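Damian Koller has run the technical side of the Dalgleish comedy nights since June. The room seats 251, and the sound desk is at the back.

"A stand-up needs 2 things," he says. "One microphone and one steady light."

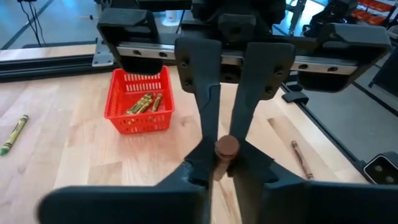
*A brown crayon held upright.*

Tickets go on sale 14 days before each show. Anastasia Drakos, who books the acts, keeps the running order short — an opener, a break, then the headliner.

"New material runs long," she says. "We put a red lamp on the back wall and people mostly obey it."

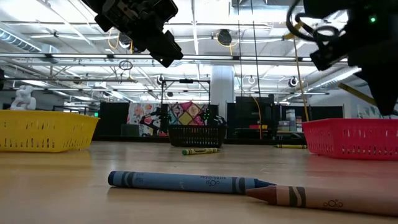
*Crayons on the tabletop, blue and brown at the front.*

The next date is in Serkimholm, in a hall with a longer echo. Koller plans to hang curtains along both sides.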